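Moving my blog's pictures to a new host (and the 703 files I didn't know I had)

8th August

So I moved the blog! If you're reading this, it worked, or at least the part with the words in it did. The pictures were another story, and since a couple of you wrote to me while half the site was showing gray squares, I figured I'd write down what I did. Mostly for me, because I will forget all of it by October.

Some background. My old hosting plan was cheap when I signed up and then got a little less cheap every year, and the site kept getting slower. I'd been looking at Domano for a while. They let you try the whole thing for 30 days, they do the certificate for you, and the control panel has big friendly buttons, which I am not too proud to say mattered to me. I signed up one evening with a cup of tea and thought I'd be finished before the tea was cold.

The posts moved fine. I used Pikport for that, the free version. You install it on both sites, you get a long code from the new one, you paste the code into the old one, and you press Start. It has a progress bar that sits at the same spot for ages and then leaps to the end. Don't close the tab when it does that. I closed the tab the first time (impatient, sorry) and had to empty the new site and begin again, and the second time I went and folded laundry and it was done when I got back.

149 posts, all there, with their dates and comments and categories. I was so pleased! I clicked around for a bit, admired my own writing from years ago, winced at some of it, and then I opened one of the older posts and there was a gray square where the photo should have been. Then another one. Then a post that was nothing but gray squares with captions under them.

What had happened is that the free version of Pikport moves the posts and the database but it doesn't move the uploads folder if it's over a certain size. It does tell you this. It tells you in a pale little line of text under the Start button, and I have now seen it and I will never unsee it. The posts were still pointing at the old address for every picture, and the old host was already refusing to hand them over to a different domain setting.

OK, so, fixing it. There were really two separate problems and I mixed them up for most of a day, so let me keep them apart for you.

The files themselves

You have to get the uploads folder across somehow. I could have paid for the bigger Pikport, and if your time is worth more than mine that's probably the way to go. I used the file manager in the old control panel, zipped up the folder one year at a time, downloaded the zips, and uploaded them again at Domano. One year at a time was slow but the old host kept giving up on anything larger. Unzip them in the same place, wp-content then uploads, and keep the year and month folders exactly as they were. I accidentally unzipped one year inside itself and ended up with uploads inside uploads. If your pictures still don't show and you're sure the files are there, look for that first.

Then you find out that having the files in the folder doesn't mean the Media Library knows about them. Mine was missing 703 of them. That's the number the scan gave me, and I stared at it for a good long while, because I would have guessed a few hundred at most. A lot of them are the smaller copies the site makes every time you upload something, and every theme you've ever tried adds its own sizes, and they stay there forever after you switch. I've tried a lot of themes.

I did not need all of those copies back. What I needed was the originals, and then I let the site make new copies in the sizes the current theme uses. There are several plugins that do this, and the one I used just had a single button and a warning to make a backup first. Make the backup first! I did, and I didn't need it, and I slept better.

The links inside the posts

This was the second problem. Even with the files in place, the old posts had the complete old address typed into them for every picture, with http at the front and no s. So you do a search and replace across the whole database. Old address in one box, new address in the other, and please tick the "dry run" thing before you do it for real. On my dry run I saw that I'd left a slash off the end and it was about to glue every folder name onto the domain. That would have been a fun evening.

Do it twice if your old site ever ran with www and without. Mine did, depending on what year it was and what mood I was in.

The slider

And then there was Flider. I'd used it for the photo strips in my older posts, and it keeps its list of pictures in its own table, in some squashed-up format that a plain search and replace can break. Which I did. All the strips turned into one long column of file names. If you use Flider, open its settings before you move anything and use its own export (it's under Tools, not under Settings, I don't know why), then import it again on the new site at the very end. I'd already broken mine so I rebuilt the strips I cared about by hand and took the rest out. The posts look better without them, if I'm fair. They load a whole lot faster on my phone, too.

The theme

While everything was already upside down I switched the theme to Huttunen, because why do one thing at a time. It's a plain one, with wide margins and nice big type, and it puts the author box right at the top of the post or down after a picture if you ask it to. I asked it to. It also wanted to crop every featured photo into a square, and it chopped the tops off quite a few things before I found the setting. It's in the Customizer under Layout, called "Keep original shape," and I'd leave it on.

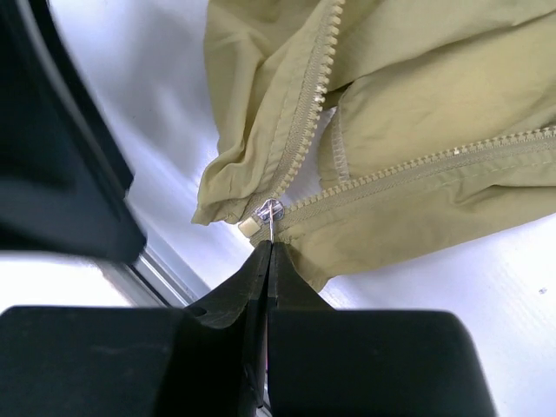 Della Prewitt
Writer, editor and tech support for this blog

A few people asked whether they'd have to sign up again for the newsletter. No! The list came across with everything else, and I sent a test to myself and to my other address and got both. If yours has stopped coming, look in the spam folder, because the mail is leaving from a new server now and some inboxes are suspicious of it for the first few weeks. Marking it as "not spam" helps me out a lot.

Feed readers should be fine too. You may have seen a pile of old posts turn up as new all at once. That was me saving the theme settings with the feed switched on, and I'm sorry about the flood. It shouldn't happen again unless I change the permalinks, and I have promised myself I won't touch the permalinks.

Things that are still broken, that I know of: the search box finds pages but not recipes, the "older posts" link at the bottom of the archive goes to the newer ones, and there are some captions floating around without their pictures in the travel category. I'm working through those whenever I have a spare half hour. If you land on a gray square, leave a comment on that post and tell me which one. You don't need to be polite about it.

I kept the old hosting going for one more month just in case, and I'd suggest the same if you can stand paying for two at once. I've gone back to it more than once already, mostly to fetch a PDF I'd linked to and forgotten. PDFs live in the uploads folder too but my search for pictures skipped right over them, so if you offer downloads on your site, check those separately.

Next up is the contact form, which right now sends me every message in duplicate. I can live with that for a week or so.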